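5.3 Bin-rim contacts and the limits of the stop log

The failure we spent the most time on was also the least dramatic. During the March block the arm came down on the rim of a bin, the controller registered a protective stop, and the operator cleared it and carried on. The system log files this under "recovered." We do not think that word has been earned, and the rest of this section explains why.

Of 126 attempted placements in the block, the log marks 122 as completed and 4 as stopped. Taken at face value those are good figures, and an earlier internal report from the Govier group quoted them without comment. The trouble is what "completed" means. The Colari task runner writes that label when the arm reaches its final waypoint with no stop raised on the way. It does not check where the part is, and it does not check whether a finger brushed the bin going in. A run in which the gripper scrapes the wall and drops the part short would look the same in the log as a clean one.

Olanrewaju Wike went back through the joint current traces for the 4 stopped runs. In 2 of them the current in the wrist joints rises well before the stop, long enough that a person watching would have had time to react. The controller waited for its threshold. That threshold was the vendor default, chosen for a heavier tool than ours, and it had never been changed. We can find no note from anyone on the team asking whether it should be.

The first explanation offered was that the bin had moved. This is the usual explanation, and it is convenient, as it puts the fault on the table and leaves the software alone. Positions were taught against a tape grid on the work surface, with the bin set by hand at the start of each session. Feng-yi Lau argued that the paper under the tape could shift and take the grid with it. That may be true. But a grid that shifts should push errors in one direction over a session, and the stopped runs do not line up that way. We are left with a bin placed by eye, a taught point close to the bin wall, and very little margin between them.

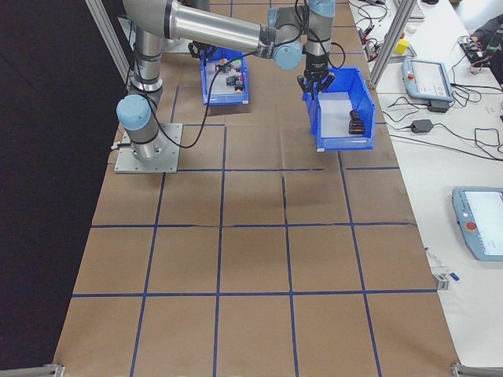
Figure 7. Six-axis arm with its two-finger gripper above the left rim of the open-front bin. The second, smaller bin at the back holds small mixed items, apparently parts or blocks.

Could the contacts have been prevented with a lower force threshold alone?

Probably only in part. A lower threshold would have stopped the arm sooner and with less load on the fingers, but the fingers would still have touched the rim. Stopping well after a bad approach is a different thing from not making one.

The fix applied at the time was to raise the approach point and rerun the job on a Friday afternoon. No further stops were logged that day, and the fix was declared good. We would be slower to say so. One quiet afternoon is weak evidence when the fault shows up in so few runs to begin with, and the higher approach adds travel straight down, so a part held off-center has farther to swing. Ebere Akpan raised this in review and we have no answer to it from the data we kept.

There is a safety side as well. Clearing a protective stop takes a single confirmation on the teach pendant. The procedure asks the operator to inspect the gripper first, but nothing enforces it, and the log holds no record that an inspection took place. Bello Eze, who wrote the procedure, takes the view that operators follow it. Ayman Rawashdeh would like to see proof. On this point we side with Rawashdeh: a step that leaves no trace cannot be counted as a safeguard in a published result.

For these reasons we do not report a success rate for the March block. The placement counts are given in the appendix with the label "no stop raised," and they should not be compared with the Idahosa results, where a person checked each part after release. Section 5.4 repeats the test with the bin held in a fixed jig and with the wrist currents saved for every run, stopped or not.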